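Herelton Workshop Group
Hand and Gripper Trials: minutes of the fifth meeting
10 Jun 2020

The chair opened by thanking everybody for coming and for bringing their own mugs, and said how pleasant it was to have a full table again. Apologies had been received from two members. The minutes of the last meeting were read and agreed, with one correction: the spare wrist cable belongs to the Vinholm bench and should go back there.

1. Two-finger gripper, Vinholm

The Vinholm members reported on their two-finger gripper, which has now done 744 picks on the standard set of household things. They are fond of it and said so at some length. It is quick, it is easy to mend, and new pads can be fitted over a cup of tea. It is still poor with anything flat, and thin mats in particular tend to slide away from it along the cloth. The meeting had a long and friendly talk about whether a softer pad would help. It was agreed to try one before spending any money.

2. Five-fingered hands, Irus

The Irus bench has the pair of five-fingered hands running on the Swanepoel controller, and the log stood at 2453 grasps when it was copied out for this meeting. Round things are going well. Long things are going less well, and the members who have sat with them said the thumb often arrives a little later than the fingers, so that the object gets nudged before it is held. One member wondered if this was the controller or the hand. Opinion was divided, and the chair kindly allowed rather more time for this than the agenda had given it.

It was agreed to run the same grasps again with the older controller, changing nothing else, and to bring both logs to the next meeting.

3. Head camera

The wide lens was compared with the narrow one. The wide lens keeps both hands in view for more of the work, which everyone liked, but small things look very small indeed and the depth readings near the edges wander. The narrow lens gave steadier readings and lost the left hand roughly 159 times over the trial. The wide lens will stay on for now.

4. Objects and table covering

There was a request to keep the fleece on the table for all benches, so that results can be compared fairly. Agreed. The laptop stand is to be tried folded flat as well as open. The toy syringe stays in the set, being one of the few things with a handle that can be pushed, and the ball is to be offered both in its bowl and out of it.

5. Any other business

A member asked whether the trial sheets could have a bigger box for remarks, as people are writing up the margins. The Herelton office will see to it. Thanks were given for the seed cake.

Actions
Vinholm: fit softer pads and repeat the flat objects.
Irus: repeat the long objects on the older controller.
Herelton: new trial sheets, larger remarks box.

The next meeting will be later in June, at Irus, where there is more room for coats.
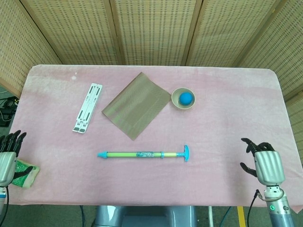
Photo: Irus bench. The table set with the stand, mat, ball in its bowl and toy syringe, with both hands in view.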